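Erker Housewares to close Prusano shop and move to new premises in Wihongi

20 Jul 2025

Erker Housewares will move its shop, workshop and office from Prusano to a larger building in Wihongi this October. The Prusano shop will stay open as normal until the move, and all orders already placed will be filled from there.

The firm sells small furniture, shelving and kitchen storage, most of it delivered flat for customers to put together at home. It has been in the same building in Prusano for 30 years and has run short of room for stock. Larger items have been kept in a rented store on the other side of town, which has meant delays for customers who wanted to collect on the same day.

The new building has 3000 square metres of floor space on one level. The shop will take up the front part, with the workshop and stockroom behind it. There is level access from the car park, which has 88 spaces, and a separate loading bay for customers collecting heavy goods.

All 5 product ranges will be on show, including the Ririk range of small shelves and side tables, which has only been sold by mail order up to now. Ririk pieces can be bought flat or ready assembled. Spare parts for the range - screws, feet, boards and uprights - will be sold over the counter as well as by post.

A repair desk will open alongside the shop. Customers will be able to bring in anything bought from Erker, whatever its age, and have it looked at without an appointment. Small jobs such as replacing a missing fixing will be done while the customer waits. Work that needs a new part made will be priced first, and nothing will be started until the customer has agreed the cost.

All staff at Prusano have been offered work at the new site. A minibus will run between the two towns at the start and end of each shift for the first year. The firm is also taking on extra people in the stockroom and on the repair desk, and application forms can be picked up from the shop or asked for by post.

Opening hours will be the same as they are now. The telephone number will not change. Post sent to the Prusano address will be forwarded, but customers returning goods after the move are asked to use the Wihongi address printed on their new returns label. Old labels should not be used once the Prusano shop has closed.

Gift vouchers and credit notes will be accepted at Wihongi until the date printed on them. Customers who have paid a deposit on an order do not need to do anything - the shop will write to them to confirm whether their goods will be ready before or after the move. Anyone who would find it hard to get to Wihongi can ask for free delivery on an order placed before the Prusano shop closes.

The Prusano building has been sold. The display units in it are being offered to local schools and clubs first, and any left over will be sold to the public in the final week of trading. 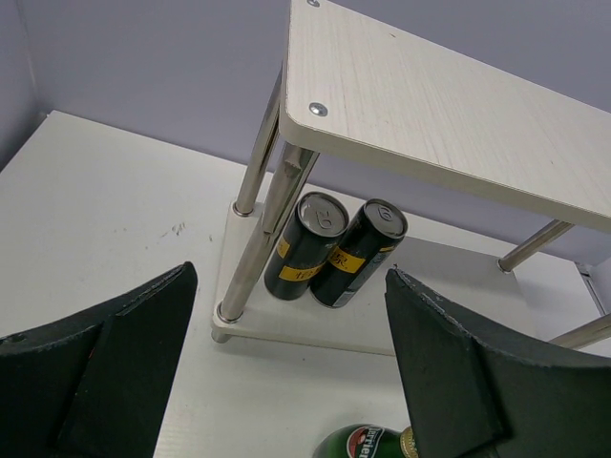

Requests for display units should be made in writing to the Prusano shop, giving the name of the school or club and a daytime telephone number. Units must be collected by the group that has asked for them, as the firm's vans will be in use for the move.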